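The long soak: what salt, time and temperature do to a dried bean

By the food desk

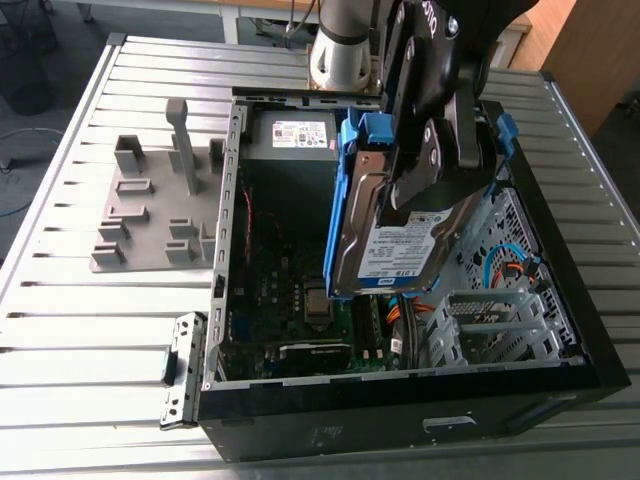

A 3.5-inch drive in its blue caddy, just above the drive cage of an open computer tower.

Dried beans have a reputation for inconsistency. Two pots started on the same morning, from bags with the same label, can finish an hour apart, and one of them may never soften properly at all. Most of the variation can be traced to three things: the age of the bean, the mineral content of the water and the treatment the bean receives before it meets the stove.

We spent a good part of November working through those variables with navy, pinto, black and kidney beans. The beans came from two suppliers, Brotanier and Skovberg, both of which print a harvest year on the bag. That is less common than it should be. A best-before date says very little about when a bean left the field, and a bag can spend two winters in a warehouse before it reaches a grocery shelf.

Age and hard-to-cook beans

A bean stored warm and humid undergoes a slow change in its cell walls. Phytate in the seed breaks down and frees calcium and magnesium, which bind to the pectin holding the cells together. The resulting pectate resists dissolving in hot water. Millers and canners call this the hard-to-cook defect, and no amount of simmering in plain water fully reverses it.

Current-year pintos from Skovberg reached a uniform creamy texture in 74 minutes after an overnight soak. Pintos three harvests old, kept in a heated pantry, needed more than twice that and still had chalky centres. Storage in a sealed jar in a cool basement slows the process considerably. Above the fridge is the worst place in most kitchens.

Salt in the soak

The old instruction to keep salt away from beans until the end of cooking has the chemistry backward. Sodium ions exchange with some of the calcium and magnesium in the seed coat, and the skin becomes more flexible. It stretches as the interior swells, and fewer beans burst.

Our working brine is 15 grams of fine salt per litre of water, with enough liquid to cover the beans by five centimetres. Eight to twelve hours at room temperature is sufficient. In a warm kitchen the bowl belongs in the fridge, where the soak can run to 24 hours. Drain, rinse and cook in fresh water.

To measure the difference, we weighed beans before and after soaking and sorted the cooked ones by hand. From one batch of 382 brined navy beans, 27 had split skins. The same number soaked in plain water produced 241 splits. The brined beans also tasted seasoned through to the middle, something late salting does not achieve in under a day.

Baking soda has a similar but stronger effect. It raises the pH, which speeds the breakdown of pectin. A quarter teaspoon per litre of cooking water is useful for old stock or for hummus, where a loose skin is an advantage. At a full teaspoon the beans turned soapy and their colour dulled.

Water

Hard water carries the same calcium and magnesium that toughen the seed. Parts of southern Ontario and much of the Prairies draw on groundwater hard enough to lengthen cooking noticeably. A jug filter of the ion-exchange type lowers hardness somewhat. Softened tap water also works for cooking, though its sodium should be counted when seasoning.

Acid slows softening as well. Tomatoes, vinegar, wine and molasses (which is both acidic and rich in calcium) should go in once the beans are tender. Baked beans are the partial exception – the molasses holds the bean intact through a long oven stage – but even there the beans should be parboiled until nearly done.

Temperature

A rolling boil knocks beans against one another and strips the skins. After an initial boil, a simmer between 90 and 95 C gives the best combination of speed and shape. A heavy enamelled pot in a 135 C oven holds that range with little attention. We used the Plultier 5-litre Dutch oven, whose lid fits closely enough that no topping up was required.

Kidney beans need separate handling. They contain phytohaemagglutinin, a lectin that causes severe stomach upset and is destroyed only by proper boiling. Soak for at least five hours, discard the water and boil hard in fresh water for ten minutes before reducing the heat. A slow cooker on low may never get hot enough, so the boil must be done on the stove first.

The pressure cooker shortens everything. Brined black beans took nine minutes at high pressure with a natural release. Quick release is not recommended: the sudden drop makes water inside the bean flash to steam, and the skins rupture.

Cooling and keeping

Cooked beans should cool in their liquid, which keeps the skins from drying and cracking. Divide a large pot into shallow containers so that it cools promptly, and refrigerate within two hours. They keep four days in the fridge and three months in the freezer, covered with broth and with two centimetres of headspace.

Basic pot of beans

500 g dried navy, pinto or black beans
30 g fine salt, for the soak
2 litres cold water, for the soak
1 onion, halved
2 bay leaves
30 ml olive oil
8 g salt, for cooking

Dissolve the 30 g of salt in the water, add the beans and soak overnight. Drain and rinse. Transfer to a heavy pot with the onion, bay leaves, oil and 8 g of salt, and cover with fresh water by three centimetres. Bring to a boil for ten minutes, skim, then cover and move to a 135 C oven. Begin checking at 50 minutes. Taste five beans from different parts of the pot; all five should be creamy at the centre before the pot comes out.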